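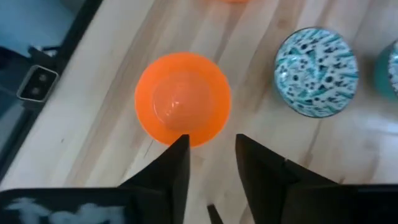
Department of Public Administration and Management
Handout 6: Who picks the director?

Most public-private bodies are run by a person whom two groups believe they chose. Take the Kendska Trade Promotion Office, our case for March. Its statutes give the general assembly the vote. They give the board the right to propose a name. They say nothing on what happens if the assembly dislikes the name, presumably out of politeness.

Key terms

Nomination: putting a name forward. In Kendska the board has done this 7 times and has never put forward two names at once.

Ratification: the vote itself. The assembly has 133 member firms, and a quorum is half of them plus one — proxies included, which explains the excellent attendance.

Acting director: a temporary post. The last one held it for six years.

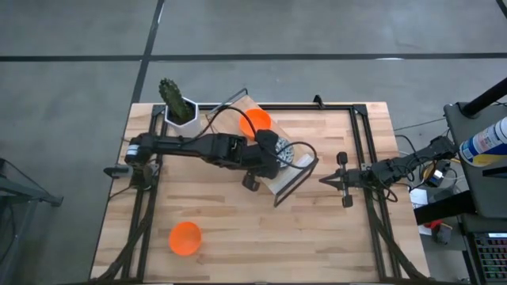
Fig. 2. Table with black metal frame.

Read before class: Elīna Stankevičius, "Consent by Silence," sections 1 to 3. Skip the appendix unless you enjoy bylaws.

For discussion: Drorkell and Tekleab both sit on the board and both bid for the office's contracts. Should they leave the room during the nomination, or only look at the ceiling?

Written answers, 200 words at most, are due at 6 p.m. the evening before class.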